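Print this entry | E-mail this entry

Tuesday, August 27, 2024

Tableware bench, chopstick storage and drainage, continued from the last entry.

Carried over: the Randivmont order is still open on the holder. They want one container per table, two compartments, pairs kept upright. The sticks are plain wood, no lacquer. Finish is whatever Isto ships, so every result below applies to Isto stock only. Trarkavov stock arrives in October and the whole series will have to be repeated on it.

Bench log

Soaked 18 sticks in tap water, sink temperature, for 5 minutes. Shook each pair once over the sink and stood them in the holder, tips up. Left the window shut and the fan off. Weighed the lot at the start, at one hour and at two hours.

Dry weight before soaking was recorded on the green sheet. Weight at two hours had not returned to the dry figure. The remaining water is at the butt ends. Pressed each butt on a paper towel and got a clear ring from most of them. Tips left no mark.

Repeated with tips down. Same soak, same shake. This time the rings came from the tips. The tip is the end that goes in the mouth, so tips down is rejected for storage after washing, even though it is the tidier way to present them for service. Note for the instruction card: tips up, full stop.

Repeated a third time with the sticks lying flat on a wire rack. Dried faster than either upright arrangement and no rings at two hours. The rack takes too much counter for Randivmont's kitchens. Suggested sequence is rack first, holder second. They can decide whether the extra step is worth it.

Fill level

Overfilling is the main fault in use. When a compartment is tight, pulling one stick lifts its neighbors and the pair that comes out is often mismatched in length. Removed sticks two at a time until a single stick could be drawn without disturbing the rest, then marked that as the working fill. The smaller compartment reaches its limit sooner than expected because the curve of the divider narrows it toward the wall.

With the compartments loaded unequally, the sticks lean outward on the light side and fan across each other on the heavy side. Tipping was checked by pushing at the rim with a finger. No tip at working fill on a bare table. On cloth, the base slides before it tips. Smooth cloth slides more than woven cloth. Creases matter more than cloth type: a fold under the base gives a visible lean, so flatten the cloth before placing the holder.

Matching

Sorted the mixed box, reference 928, into pairs by length and by straightness. Method: lay two sticks side by side on a flat surface, butts aligned against a stop, and roll both a quarter turn at a time. A bent stick opens a gap along its length at some point in the roll. Reject if the gap will pass a strip of card. Iyengar's older method, sighting down the stick against a window, finds the bad ones quickly but misses slight bows. Keep both, sighting first.

Rejects go in the paint-stirring tin. Do not return them to the box.

Table setup

Set the table with the teal and white plaid cloth and ran the reach check from a seated position. Holder at the back, one pair laid out toward the diner. The grid in the cloth is useful for this, as the holder can be put back on the same square between runs without tape.

Laying the pair at an angle makes it easier to pick up with the right hand. Straight on is neater and slower. With the two sticks nearly touching, fingers tend to take both at once, which is wanted. With a gap, people take one and go back for the other. 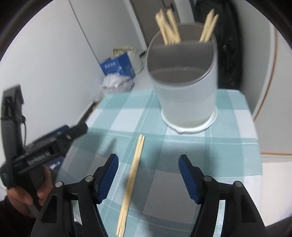 Fig. 1. Two-compartment holder, frosted body, gray insert. Both compartments loaded; one pair laid out on the plaid cloth.

Frosted plastic hides water marks better than clear. It also hides standing water, so the base has to be checked by lifting out the insert. Add to the card.

To do

Repeat the tips-up run with the fan on, low setting.
Weigh the holder empty, with and without the insert.
Ask Isto whether the insert is sold separately. If it is, order 2.
Wash the plaid cloth before the next run and press it flat. The fold lines are affecting placement.
Draft the instruction card for Randivmont: rack, then holder, tips up, working fill only, empty the base daily.
Clear a shelf for the Trarkavov cartons.

2 comments | 5 shares | Print | E-mail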